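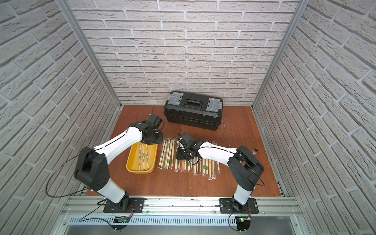
Tin-yau Kwok contesta a mi hilo anterior que una bolsita de gel de sílice basta para una caja de herramientas cerrada, que el plástico no deja pasar el agua y que el óxido viene de guardar las cosas sucias. De acuerdo en lo último. Con lo demás, matices. Abro hilo.

El acero al carbono no necesita agua líquida visible para oxidarse. Por encima de cierta humedad relativa se forma en la superficie una película adsorbida lo bastante gruesa para que trabaje como electrolito. Si hay sales, ese umbral baja mucho.

Las sales las ponemos nosotros. El sudor lleva cloruros. Una huella en el vástago de un calibre sale dibujada en marrón a las pocas semanas, con el resto de la pieza limpio. Quien tenga galgas de espesores ya sabe de qué hablo.

Primer matiz: una caja de plástico corriente no es estanca. La tapa apoya en un reborde sin junta y las bisagras dejan holgura. Cada ciclo de temperatura la hace respirar: el aire se dilata y sale, se contrae y entra. El que entra trae su vapor.

Segundo matiz: la masa térmica. En noviembre el taller amanece frío y el acero también. A media mañana entra aire templado y húmedo. Si la pieza sigue por debajo del punto de rocío, condensa. Dentro de la caja pasa lo mismo con retraso, y luego tarda más en evaporar.

Por eso me interesa menos la humedad media del local que la diferencia entre la temperatura de la pieza y el punto de rocío. Un higrómetro colgado en la pared no mide eso. Hace falta una sonda de contacto en el metal y otra de aire al lado.

Lo medí el invierno pasado en el taller de Clakby, con un registrador Rerness y la sonda pegada con cinta de aluminio a una llave fija. 7 días seguidos sin calefacción. La pieza cruzó el punto de rocío cinco mañanas, siempre entre la apertura del portón y el mediodía.

Sobre el gel. La capacidad de adsorción depende de la humedad de equilibrio, así que la cifra del sobre corresponde a una condición concreta. Con aire moderadamente seco retiene bastante menos de lo que anuncia.

Y se agota. Una bolsita en una caja que respira a diario se equilibra con el ambiente y a partir de ahí solo amortigua. Sirve para suavizar picos. Para mantener seco de forma indefinida, no.

Regeneración: horno por encima de 100 °C, en bandeja y en capa fina, pesando antes y después hasta que la masa deje de bajar. El gel suelto lo aguanta bien. Los sobres, según el material: hay papeles y films que se deforman. Leed la ficha del fabricante.

Preguntan por los indicadores de color. El azul clásico lleva cloruro de cobalto y lo he retirado. El naranja vira sin cobalto. En ambos casos el cambio dice que el gel está cargado, nada más; de la humedad en el fondo del cajón no informa.

Papel VCI. Emite un inhibidor volátil que se deposita en el metal. Necesita volumen cerrado y proximidad. En un cajón que se abre veinte veces al día se va por la puerta. En el estuche de un micrómetro que se usa de mes en mes, funciona muy bien.

Ojo con mezclar VCI y desecante en el mismo recinto sin consultar: algunos desecantes adsorben parte del inhibidor. He visto estuches con las dos cosas y ninguna haciendo su trabajo.

Película protectora. Yo uso Stostik en lo que se toca a diario, aplicado con trapo y retirado el exceso. Para almacenaje largo, cera Nuttall, más pesada y más molesta de quitar. El aceite fino de máquina escurre de las caras verticales y deja las aristas desnudas.

Espumas. Las de célula abierta retienen agua y la mantienen en contacto con el acero. Si el fondo de la caja lleva espuma gris blanda y las llaves salen picadas solo por una cara, ya tenéis culpable. Polietileno de célula cerrada o nada.

Si el picado ya está: quitar óxido suelto, lija al agua del 800 con aceite, limpiar con disolvente, secar, proteger. En superficies de medida no se lija. Se verifica contra patrón y, si no da, se retira de uso.

Orden de prioridades en mi taller: limpiar huellas, película protectora, evitar saltos térmicos bruscos, y el desecante al final. A Tin-yau Kwok le concedo que con lo primero bien hecho se evita la mayor parte.

Queda pendiente el tema de las limas, que no admiten aceite si van a cortar bien. Cuando tenga ordenadas las medidas del cajón de abajo las subo.

Contacto · Aviso legal · © Todos los derechos reservados · Volver arriba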